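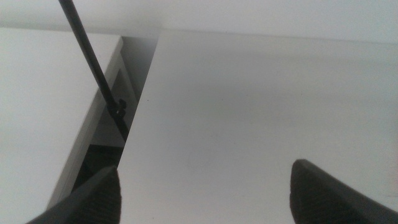 Janelle Castillo wrote:
I'd leave a gap between white panels every single time! Push them tight together and you get a hairline that fills with grey muck within a month, and then it's there for good. A proper gap you can get a cloth into.

Posts: 1,633

pebbledash_jo
3 Oct 2018
Sorry Janelle, can't agree. I've got the Bromov panels side by side in my craft room and I closed mine up completely. Beads, pins, pencil ends, the lot went down there before. I was fishing things off the shelf underneath twice a week with a bit of bent wire. Closed it, ran a damp cloth along the join, lovely. I do miss the wire a bit.

Posts: 314

Janelle Castillo
Pins, fair enough. But did yours stay flat? Mine are the thick ones and in June they crept together and one edge lifted just enough to rock a mug.

pebbledash_jo
Flat as anything, but my room's north facing and freezing so maybe it never gets the chance to move.

tuppence_oak
Thanks both, loads to think about! I started this wanting everything white because the room is so dim, and I am completely sold on it now. The light bounces about and even the far end feels bigger. The slot between the slabs does go very dark lower down though, so whatever falls in there is a torch job. I'm tempted by a Wodix strip over the top. Has anyone used one?

marrowfat
Used one, took it off again. It leaves a little ridge and if you slide paper across it catches every time. If you mostly do painting you might not care. I'd save your money and put a tray on the shelf below, then you just pull the tray out and there's all your lost bits.

tuppence_oak
Oh the tray is a brilliant idea. My shelf is 900 mm long so I'd want two short ones.

Been enjoying the corner table too. White wall behind, white wall at the right, and it makes such a nice calm place to put things down.

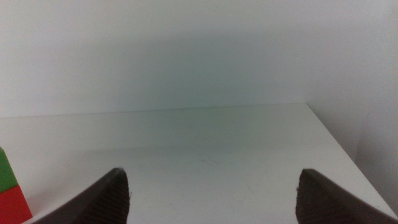

Corner table, with the green and red block over at the left

pebbledash_jo
Ooh I love that. So clean! What do you wipe it with? Mine goes dull in patches whatever I do.

tuppence_oak
Warm water and the tiniest drop of Ocampo, then a dry cloth straight after. I tried the Nornedora cream once and spent the evening buffing out smears.

marrowfat
Please don't anyone go at the dull patches with sandpaper, even 400 grit. I did a corner of mine and it now looks like a frosted window.

Janelle Castillo
Seconding that. Bicarb paste on a fingertip for marks, very gently, and try it underneath first. And keep the gap!!

pebbledash_jo
Close the gap!! But yes to the bicarb. Would you put a lip along the front of that table or leave it open?

tuppence_oak
Leaving it open for now. I like being able to sweep the crumbs straight off into my hand. Will measure up for the trays tonight.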